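Come train our robots (and keep us company)

I'm Giuliana Escobar and I run the packing floor at Jikstead. We pack kitchen and desk sets for small shops, and last July we started bringing in robot arms for the dullest part of the job – picking things up and putting them down in the right spot, all shift long. Now I need 2 people to join us as robot operators, and no, you don't need a degree for it!
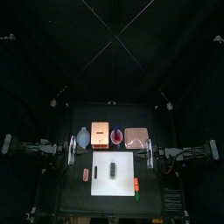 Your day would be split between the floor and the robot bench, where you'd set out items, guide the arms through each move and write down what went wrong. We mix things up a lot: a bowl with a spout next to a box, a little red cup, a pink tray, blocks on and beside a white cutting board. You'll learn fast which shapes are a pain to grip, and I want to hear your opinion on it.

I know what people ask first, so let me answer. Our packers kept their jobs. What changed is the work: less lifting, sore wrists are rarer, and there's more checking, fixing and talking to each other. Some of us miss the old rhythm (I do, a bit). Anselmo Mamani packed by hand for years and now he teaches new operators, so he'd be your trainer for the first 100 hours.

You should be patient, tidy with notes and okay with repeating yourself. Packing or warehouse experience is great – so is a kitchen job. Early shift starts at 6:30 a.m., and training is paid at the full rate.

Want in? Stop by the front desk at Jikstead and ask for me, or leave a short note about yourself and mention job 277.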